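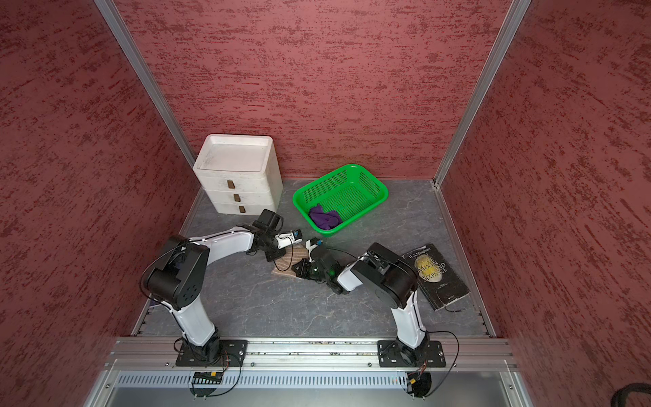 The summer craft market at Prullbridge assigns its vendors by floor plan, and the plan has changed this year. Each stall measures 12 feet across and is open at the front only. Itzel Beltrán, who sells block-printed linen under the name Takico, spent most of August working out what to put on the other three sides. Plain white cloth shows every crease and makes undyed linen look gray. A dark red backing with streaky horizontal brush marks, like the panels around the two white-and-black robot arms, hides creases well and sets off pale goods, though it takes in a good deal of light. Beltrán settled on a similar red, brushed on canvas in two coats, and added a clip lamp at each rear corner.

The market now has room for 300 stalls in the old Drurero rail shed, up one row from last season. Aisles run north to south. Food is confined to the east doors, where the drains are. Potters and glassworkers get the ground nearest the loading ramp, and textile vendors get the middle rows, which stay out of direct sun until three in the afternoon.

Application rules are stricter than before. Work must be made by the person selling it, and resale of bought-in stock ends the booking. Jewelers must list their metals. Printers must state whether an edition is open or limited; Beltrán's table runners are open, her wall pieces are numbered.

Pricing remains the weak point for new vendors. Beltrán records cloth, ink, and hours for each batch, then adds the stall fee divided by expected sales. Her first season brought in $2342 against costs of $2000, with her own time left out of the sum. Counting those hours would have put her at a loss. She has since dropped tea towels, the slowest item to print, and now cuts her blocks from Mihăilă lino, which holds a fine line through a long run. Load-in starts at six in the morning, and vehicles must be clear of the shed by eight.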